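Neues aus der Spielzeugausleihe: Der Februar war voll, und das Regal ist es auch

Liebe Familien, liebe Großeltern, liebe Tagesmütter und alle, die sonst noch regelmäßig mit einer großen Tasche bei uns in der Tür stehen,

eigentlich sollte dieser Beitrag schon im letzten Rundbrief stehen, aber dann kam die Inventur dazwischen, und wer einmal einen Nachmittag lang Puzzleteile sortiert hat, der weiß, dass man danach keinen geraden Satz mehr schreibt. Also jetzt, mit etwas Verspätung und dafür umso herzlicher: Wir haben es geschafft! Im Bestand der Ausleihe Clarnden stehen nach der Durchsicht 931 Spiele, Bausätze, Bücher mit Klappen und Dinge zum Schieben, Ziehen und Drehen. Davon waren 324 im vergangenen Jahr mindestens einmal bei jemandem zu Hause, und das freut uns sehr, auch wenn es natürlich heißt, dass manches gute Stück ein wenig zu still im Regal sitzt.

Besonders gefragt sind zurzeit die Sachen zum Auf- und Zumachen. Haken, Riegel, Schnallen, kleine Türen – sobald ein Kind entdeckt hat, dass sich hinter einer Klappe etwas verstecken lässt, ist der Vormittag gerettet. Für die Kleineren empfehlen wir immer, erst einmal nur einen einzigen Verschluss anzubieten und den Rest offen stehen zu lassen. Man darf ruhig eine Rosine oder einen Knopf (bitte einen großen!) hineinlegen, und dann setzt man sich daneben und hält sich zurück, was uns Erwachsenen ja bekanntlich schwerer fällt als den Kindern das Warten. Ältere Geschwister denken sich gern eine Geschichte dazu aus, mit einem Bewohner hinter jeder Tür, und auf einmal spielen Kinder zusammen, die sonst selten an dasselbe Spielzeug wollen.
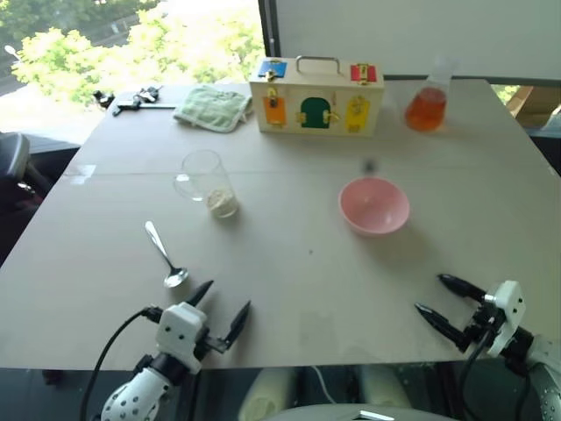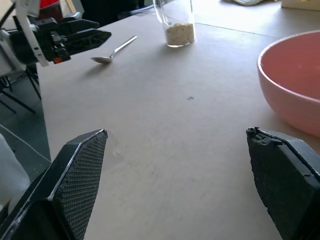
Ausleihe Clarnden – Arbeitskreis Spiel und Familie

Nun zu dem, was sich in den nächsten Wochen ändert. Die Leihfrist bleibt, wie sie war, aber wir haben die Verlängerung vereinfacht. Bisher musste man dafür vorbeikommen oder anrufen, und am Telefon war, das geben wir gern zu, nicht immer jemand zu erreichen. Ab sofort genügt ein Zettel im Briefkasten oder eine kurze Nachricht mit der Nummer vom Aufkleber. Der Aufkleber sitzt bei den meisten Sachen auf der Unterseite, bei den Büchern innen im hinteren Deckel und bei den Stofftieren, weil dort nun einmal nichts hält, auf dem Beutel.

Den Beutel bitte unbedingt wieder mitbringen! Wir haben inzwischen einen ganzen Korb voller Dinge ohne Beutel und einen zweiten mit Beuteln ohne Dinge, und beim besten Willen passen die beiden nicht zusammen. Falls also bei jemandem im Flur noch ein blau-weiß gestreifter Stoffbeutel hängt, der nach Sportsachen aussieht, aber keine enthält: Wir vermissen ihn.

Außerdem möchten wir auf die Murmelbahn Skodby hinweisen, die lange zur Reparatur war und nun endlich wieder vollständig ist. Zwei Schienen sind ersetzt worden, sie sind etwas heller als die alten, laufen aber wunderbar. Auch das Legespiel Duan ist wieder zu haben, diesmal mit der deutschen Anleitung, die jemand freundlicherweise abgetippt und uns in den Kasten gelegt hat. Wer immer das war, bekommt beim nächsten Besuch einen Kaffee und ein Stück vom Apfelkuchen.

Noch ein Wort zum Saubermachen, das uns immer wieder gefragt wird. Holz mag kein Bad. Ein feuchtes Tuch mit einem Tropfen Spülmittel reicht, danach trocken nachwischen und das Spielzeug offen an der Luft stehen lassen, am besten über Nacht. Bei Scharnieren und Riegeln lieber mit einem Wattestäbchen arbeiten. Und wenn etwas klemmt oder wackelt, dann bitte nicht selbst leimen, auch wenn der gute Wille noch so groß ist – ein kleiner Hinweis bei der Rückgabe hilft uns viel mehr.

Der nächste Spielnachmittag findet wie gewohnt in der Waselik-Stube statt, um 15 Uhr geht es los. Beim letzten Mal waren fast 70 Große und Kleine da, und die Garderobe war dem nicht ganz gewachsen. Bringt also gern Hausschuhe oder dicke Socken mit, und die Kinderwagen bleiben diesmal bitte unten im Hof unter dem Vordach, dann kommen alle gut durch die Tür. Kuchenspenden sind wie immer sehr willkommen, am liebsten etwas, das man aus der Hand essen kann und das ohne Nüsse auskommt.

Wer ein Spielzeug abgeben möchte, das zu Hause keiner mehr anschaut, fragt bitte vorher kurz nach. Große Plüschtiere können wir leider gar nicht mehr annehmen, gut erhaltene Holzpuzzles dagegen immer.

Herzliche Grüße aus der Ausleihe und bis bald beim Stöbern!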